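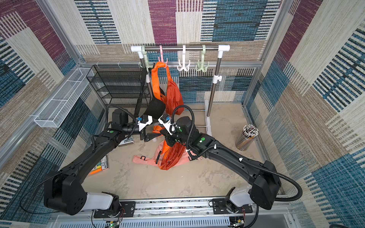
The bag corner! Orange on the pink hook, black right next to it.

OK, thread time. I have been fussing with one little rack for bags and I am way too happy with it, so you all get to hear everything.

Some background. For years my bags lived in a heap by the door. Whichever one I wanted was on the bottom, and its strap was wound through the straps of all the others. I once carried two bags to the bus stop when I meant to carry one.

The rack itself is dead simple. White rail across the top, two chrome poles, white plastic clamps holding the poles to the rail. I love a thing where you can see how it goes together just by looking at it!

Then the hooks. I'm obsessed with the hooks. They're the kind with several curled arms splaying out, and they come in candy colors: pale green, pink, white, pale green again. I know the two greens should probably go side by side. I like them at the ends, like bookends.

The big discovery for me is hanging by the long strap versus hanging by the little top loop. The long strap is so much easier to grab, but the bag ends up way lower. The top loop keeps it up high and neat, and then I can never get it on the hook in one go (especially with keys in my other hand).

Begoña Nieto asked if I stuff my bags with paper so they hold their shape. Begoña, I do not! Mine slump. The orange one crumples up beautifully and I'm fond of it that way. If you have a stiff leather bag you care about, sure, go get the tissue paper.

A closer look at straps, for the strap people. I know you're out there. 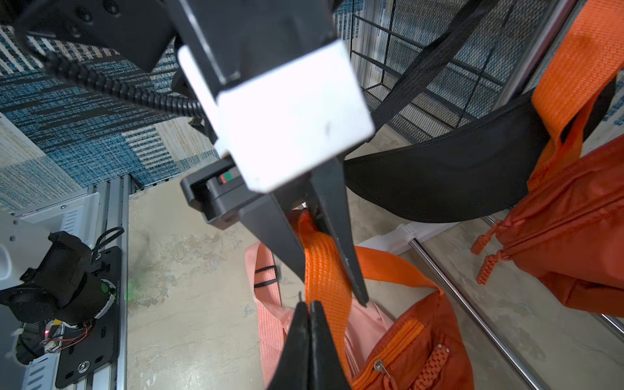
Ribbed orange webbing, and check out the braided zipper pulls on the right.

Those pulls!! I'm a sucker for a braided pull. Metal tabs are fine until it's January and you have gloves on. Braided cord you can hook a finger around and just yank.

Woven strap like that is my favorite to hang, too. The ribbing gives it a bit of grip. Slick straps slide along a curved hook until the whole bag is leaning on its neighbor, and then you're back to a heap, only a vertical one.

Next to the rack there's black wire mesh shelving, and a long white mesh basket up on the left wall. The basket is empty and I'm trying so hard to keep it that way until I decide. Hats? Folded totes? Eglė Avotiņš votes totes and she is usually right about this stuff.

Yes, the pencils live in the same corner. Clear cup, pink erasers up, packed in as tight as they'll go. They make me smile every time.

And the purple and teal patchwork on the walls, with the streaky woven look, is staying forever. Orange against that purple! I could look at it all day.

Next up is sorting what goes INSIDE the bags. I found 4 lip balms in one pocket last night, plus a ticket stub from October. Send me your pocket systems, I want to read all of them.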